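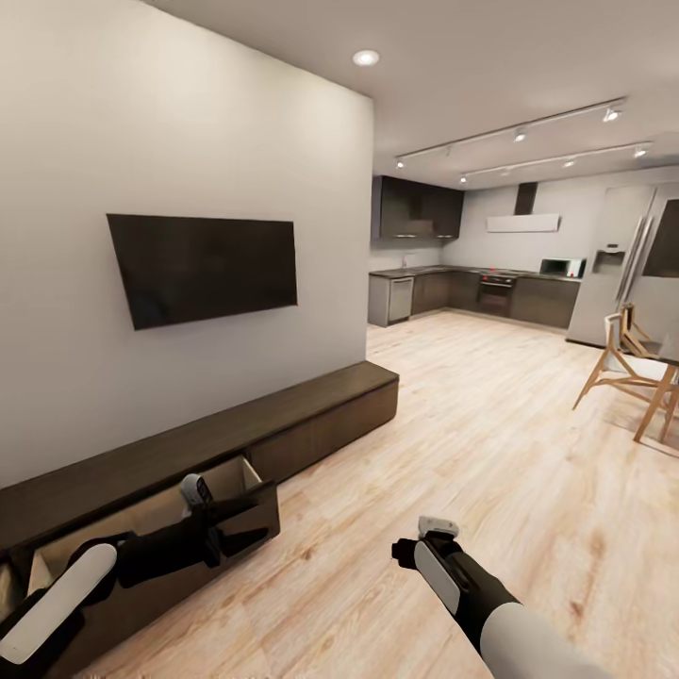 Recording a good demo takes longer than you'd think, so get yourself a drink and clear half a day for your first batch. I do all my recording in the simulated apartment, and this part of the guide covers one task from start to save. My favorite starter is "remote from drawer" – left gripper holding the remote up over the rim of the open drawer, right gripper empty and out of the way. If your right arm keeps drifting toward the console, slow down!

Guides > Stokex Recorder > Part 3: Recording your first demos

April 2022, by Kenna Skinner

3.1 Before you record

1. Load the apartment and let it settle. On my machine that's 16 seconds (Angus Pollock gets it faster, and he'll tell you so).
2. Pick your task from the list and read the text prompt out loud. Whatever the prompt says is what the arms have to do.
3. Squeeze both triggers once to zero the grippers.

Note: leave the room lights on their default setting. We vary them later, in the replay step.

3.2 Recording

4. Press Record, then wait a beat before you move.
5. Reach in one smooth go. Small corrections are fine and I'd even say they're useful – the model needs to see how you get out of a bad approach.
6. Close the gripper, lift, hold for a moment, press Stop.
7. Mark the take Keep, Redo or Junk. Be picky with Keep.

Caution: don't pause in the middle of a reach to scratch your nose. A long freeze gets learned like anything else, and I had to throw out 110 takes from my first week over it.

3.3 Floor pickups

Small things on the floor are harder. Come in low from the side with the fingertips slightly open, and line up on the block before you close.

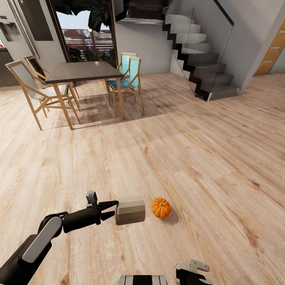 Fig. 3-2. Left gripper beside the striped block, small pumpkin just to its right.

8. Watch the neighbor. If you bump the pumpkin, mark the take Redo.
9. Change your approach angle every few takes. My Keep folder for this task has 269 in it now, and the early ones all look the same (sorry, Innes).

Note: takes upload when you close the session, so don't just kill the window.

Questions: Murdo Shearer, Dridard support desk | © Dridard | Back to top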